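Staff News > Lollel Works > From the Packing Floor

The new starter on bench two
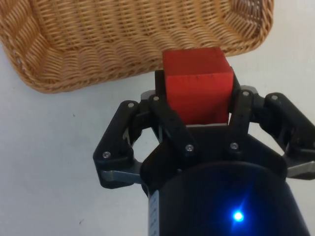 A red cube, a wicker basket and our newest colleague. Photo: Nantana Nakpan

By Marjorie Yeoman

Those of you who come in through the Preltdale gate will have noticed that bench two now has tape on the floor round it and a sign saying PLEASE DO NOT LEAN. The sign is for us. The arm has been told separately.

For anyone in Accounts who never comes downstairs, a quick recap. Lollel makes wooden block sets, and the big seller is the Sala basket set, which goes out in a wicker tray. Up to now every block in every tray has been put there by one of us. Since March a share of that has been done by a robot arm with three fingers and a blue light on its wrist, which management calls the packing cell and the rest of us call Gordon. I did ask for a vote on the name. By then it was on the tea rota.

Gordon picks up a block, holds it, goes to the basket and lets go. Put like that it sounds like a job anybody's toddler could do, and toddlers are of course the intended customer. Thitima Klinhom, who has packed at bench two for longer than the bench has been level, watched it for a whole morning and said it had lovely manners and no sense of urgency. On a good day it gets through 54 trays a shift. Thitima's own best is 82, with a break for toast.

What Gordon does have is wrists that don't ache. Anyone who did the run-up to last Christmas will remember the queue for the heat packs, and Bukola Briggs in the first aid room would like it known that she has them all back in the cupboard now, bar one, and she knows who has it.

So what has changed? The short version is that fewer of us drop blocks into baskets and more of us look at blocks. Gordon will place a scuffed cube as tenderly as a perfect one, so somebody has to pull the scuffed ones out before they reach it, and that has become a proper job with a proper lamp. Amnuay Siriwan and Thitima share it, swapping at the tea break. Amnuay says he used to go home and see red cubes when he shut his eyes, and now he goes home and sees small marks on red cubes. He has asked whether this counts as career progression. It does come with a grade, so I suppose it must.

The baskets have been the real trouble. They are woven by hand and each one has its own opinion about what shape it is. A person packing simply looks and adjusts, usually while talking about something else. Gordon had to be taught, and for the first fortnight it put blocks down with great confidence where a basket would have been if all baskets were the same. Nantana spent most of that fortnight on her hands and knees under the bench. She has since been on the two-day course at Eltdale and can now adjust the grip herself, where before we waited for a man with a laptop and a mileage claim. She would like people to stop calling her Gordon's mum.

On the question everyone has asked me in the corridor: no jobs have gone from the packing floor, and the letter we all signed says none will on account of the cell before the next pay round. After that the letter goes rather quiet. The staff forum has asked for a second letter, with more words in it, and I will print the reply here when we get one. Two of the evening temp posts were not filled this spring, and I think that should be said plainly as well, as those were people some of us worked beside.

There is also the matter of noise. Bench two was always where you heard the news. It still hums and clicks, but you can't get a word out of it about who is leaving the paint shop, and several people have told me the afternoons feel longer. We have moved the radio nearer. Requests go on the clipboard, and the person who keeps writing "whale song" should know that I recognise the handwriting.

A few bits of housekeeping. Please don't put mugs inside the taped area. Scuffed cubes go in the grey crate, and the grey crate is not a bin. If the cell stops, fetch Nantana or Amnuay and leave the blocks where they are, however much your fingers itch. Anyone who wants a place on the next Eltdale course should see me before the end of the month. It is paid time, and I'm told the canteen does a decent pie.

Lollel Works Newsletter | Contact: Marjorie Yeoman, Packing Office, Preltdale | © Lollel Works | Back to top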